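Notebook index | Previous entry | Next entry | Bench notes | Search

May, sourdough crackers, batch notes, started 7:40 a.m.

Picking up from the last entry. The Pultstead order is still open and the crackers are still coming out uneven, so this batch is only about bake and moisture. Same formula as before, no changes to salt or fat. I want to stop changing two things at once.

Dough: the rye and wheat blend from the Navickas sacks, discard from the big tub, sunflower oil, salt, a little honey. Mixed to just together, then rested covered on the bench for 25 minutes. It felt tighter than last time. The discard was older and had been in the cold room longer, and I suspect it was drier than the tub we used before. I did not weigh the tub before and after, so I can't prove that. Somebody please write the date on the lid when the tub gets topped up.

Sheeting: went down in steps and gave it a half turn between each pass. On the last batch I skipped the turn on two passes and the sheets shrank in one direction after cutting. No shrinkage worth mentioning today. Final thickness 2 mm by the gauge in the middle of the sheet. The edges were thinner. Trimmed the edges and put them back into the next piece, but only once. Dough that has gone through the rollers three times bakes up hard and has a glassy break I don't like.

Docking: used the finer docker. The coarse one leaves holes that close up again on this dough and then we get pillows. With the fine one I got a few blisters on the first tray and hardly any after that. Press harder near the corners.

Topping: water spray, then seed, then a light pass with the rolling pin. Caraway on half, plain on half. The caraway falls off unless it is rolled in. Capucine Hoarau suggested a thin flour paste brushed on instead of water. Tried it on one strip. The seeds held very well but there was a dull film on the surface after baking and it tasted a bit raw. Could try it thinner. Leaving it alone for now.

Bake: deck oven, set to 219 C. The probe on the middle shelf read 226 when the light went off, so the oven is running over its setting again. This is the same fault as in the winter. It went away after the thermostat bulb was moved back onto its clip, so check the clip first before calling anyone. I did not want to stop in the middle of the batch, so I left the setting where it was and pulled the trays on color.

Tray 1: pulled too late. Dark at the back corners, right in the center. Good smell, slight bitterness on the darkest ones.

Tray 2: turned it front to back halfway through. Much more even. This should be the standard from now on and I will put it on the card.

Tray 3: turned, and pulled a little early to see what would happen. Nice color but they bent before they snapped once they had cooled. Put them back in with the oven off and the door propped open. After that they were fine. The texture was better than tray 2, if anything.

Tray 4: repeat of tray 3, on purpose this time. Same result. So a shorter bake and then a drying stage gives a better cracker than trying to do it all at full heat. The color is set in the first part and the snap in the second. I should have tried this weeks ago.

Moisture: used the Alham meter. It gave a different reading each time on whole pieces, so I crushed the samples and let them sit in the closed cup before reading. That settled it down. I am not copying the numbers here because the meter needs checking against the drying oven first. The ranking agreed with what I could feel by hand: tray 1 driest, then 2 and 4 close together, then 3 before it went back in.

Storage test: bagged pieces from trays 2 and 4, heat sealed, one lot in the clear Vollier film and one in the metallized. They are on the shelf over the sink, marked with the tray number. I know it is damp there. That is the point. Please don't move them or eat them. The open jar next to them is for eating.

Tasting, late morning, four of us at the bench. Everyone picked tray 4 for texture. Opinion was split on caraway. Salt is a little low on the plain ones and about right on the seeded, probably because the seed makes up for it. I would raise the salt slightly on the plain only, but that means two doughs, and on a short day that is a nuisance. The other way is to put a pinch of fine salt on top of the plain sheets before the pin goes over. Will try that next.

Cleanup: the rollers had dough packed behind the lower scraper. It comes off easily once it has dried, with the plastic card. Do not use the metal one. There is already a scratch on the left side from that and the sheet picks it up as a line.

To do:
- check the thermostat bulb and clip
- add the tray turn and the drying stage to the card
- time the drying stage properly with the door propped at the same gap
- order caraway
- run the meter against the drying oven
- surface salt on the plain, one tray only
- ask Pultstead if broken pieces can go in the bag or have to be held back

Trim and broken pieces from today are in the lidded box under the bench. They grind well and can go back into the next dough in place of a little of the rye. Last time I did this the dough took more water than I planned for, so hold some water ready and add it slowly.
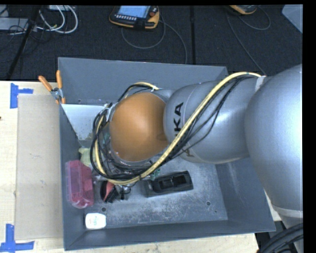

For the next batch I will start the oven earlier and leave the probe in from cold, so there is a full record of how far it climbs past the setting before the first tray goes in.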